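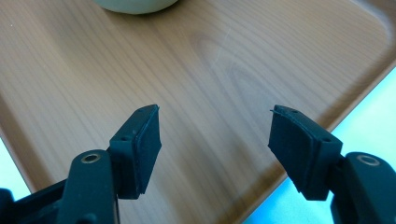
A wood-grain tray at Ader, the small shop where we met for this interview.

The owner of Ader has been selling herbs, teas and vitamins for long enough that customers now send their grown children to her. She asked me to leave her name out, because she feels the shop is what people ought to remember, and then she poured me something made with rose hips and talked for most of the afternoon. I had come to ask about sleep. We did get there, eventually.

"People come in wanting a pill," she told me, settling onto the stool behind the register. "And I do sell pills! I'd be a funny sort of shopkeeper if I didn't. But I always ask them first what time they had their last cup of coffee, and you'd be surprised how often it was after supper."

Her own trouble with sleep began in her forties, when she was keeping the books for a bakery and lying awake over the figures. She tried everything on the shelf, she says, and a few things that weren't. What helped in the end was dull: the same bedtime every night, a cooler room, and a short walk after the evening meal, even in December, when the sidewalk on Zieliński Street is mostly ice and she has to hold on to the fence.

I asked whether she believes in chamomile. She laughed and took her time answering.

"I believe in sitting down for fifteen minutes with something warm and no telephone," she said. "If there's chamomile in the cup, so much the better. I drink it myself. I wouldn't tell you it will knock you out, though, and if somebody does tell you that, I'd keep my hand on my wallet."

She is just as careful about the stronger things. Valerian, for instance, she won't hand over until she has heard what else a person is taking, and she has sent plenty of people back across the street to the pharmacist with a list in their hand. She worries most about customers who mix a sleep product with a glass of wine or with a prescription they've forgotten to mention. Anyone who snores heavily or wakes up gasping gets told to see a doctor, and she doesn't ring up a sale.

The record keeping is something she's rather proud of. There is a green notebook for every year, and last year's shows 3,147 sales, of which 535 were teas - "mostly the bedtime blend, and mostly in the winter, when everybody is indoors and cranky." The blend comes from a grower called Ollus, and she has been buying from them since before they had printed labels.

We got on to food, as you do. She eats early, keeps supper light, and allows herself a small bowl of oatmeal with milk if she is hungry later on. She doesn't care for the idea of going to bed with a growling stomach just to be virtuous about it.

And when she wakes at 2 in the morning, which still happens? "I get up," she said. "I go sit in the kitchen with the little lamp on and I read my seed catalog until my eyes get heavy. I used to lie there and argue with myself, and my goodness, what a waste of a night that was."

By then the rose hip tea was long gone and a man had come in asking for throat lozenges, so I gathered up my coat. She sent me home with a paper bag of the bedtime blend and strict orders to steep it covered.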